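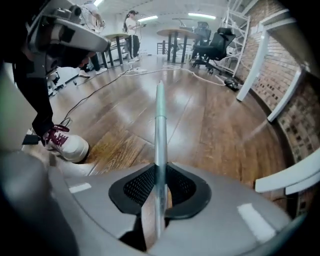
I don't believe most of what gets passed around as advice on stuck screws, and I've tried nearly all of it. The rubber band trick, where you lay a wide band over a stripped head and push the driver through it, has worked for me on exactly one kind of screw: the kind that wasn't very stuck. A long slender metal rod that narrows to a tip is a nice shape for picking packed paint and dirt out of a slot, and picking the slot clean does more good than any rubber band. Go slowly and keep your other hand out of the way.

Next, vinegar. My neighbor Raghavendra Kurup soaks everything in it. It will loosen light rust if you leave the part in for 12 hours, but so will patience and a wire brush, and the brush won't stink up the basement. If you do soak, rinse and dry the metal right away or it will rust again by supper.

Penetrating oil is the one product I keep buying. The can says it works in minutes. Give it overnight. I had 18 hinge screws to get out of the old doors on our place in Risville last December, and the ones I rushed were the ones I ended up drilling.

About drilling — use a bit smaller than the screw shank, start slow, and wear glasses. Extractor sets are fine if you buy decent ones. The cheap set I got in Sarnport snapped on the second screw, and a broken extractor is harder than anything you own to drill it with.

Soap on the threads of new screws? People swear by it. Soap draws moisture, and I've pulled out enough rusty ones to quit. Candle wax does the same job.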